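I've been trialling the Rukulix sorting planner for my workshop bench, and it's given me a pile of ideas for tidying up small stuff. You lay out your trays on screen, pick your arms, and watch it work through the job in a simulation before you spend a cent on hardware. Good fun with a cuppa, too!
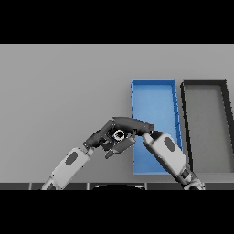
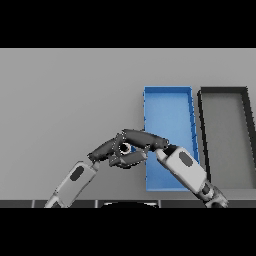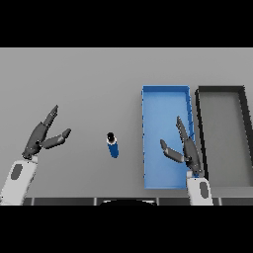 *My two-tray layout in the Rukulix preview, blue tray beside the grey one.*

A few tips if you're giving it a go:

- **Keep your trays side by side, with a gap.** I leave a little strip of bench between mine, on screen and in the shed. Butted hard together they drive me batty when I want to lift just one.
- **Use different colours.** Blue for keepers, grey for "deal with it later". My kids have even started using the right one (mostly).
- **Start with one item.** I loaded a whole drawer of bits on my first try and couldn't follow a thing. One small cylinder is plenty while you learn the controls.
- **Slow the playback to 70 per cent.** Much easier to watch both arms at once, especially when they come in close to each other.
- **Save before you shift a tray.** There's no undo — I lost a whole evening's layout in March.

The planner is $200 a year, or $100 if you bought your trays through Leltorine like I did. The Mansilla add-on has 700 ready-made parts, but I haven't needed it for jars and tins. Zutville Hardware does a free month if you ask at the counter, so try that first and see whether you keep opening it.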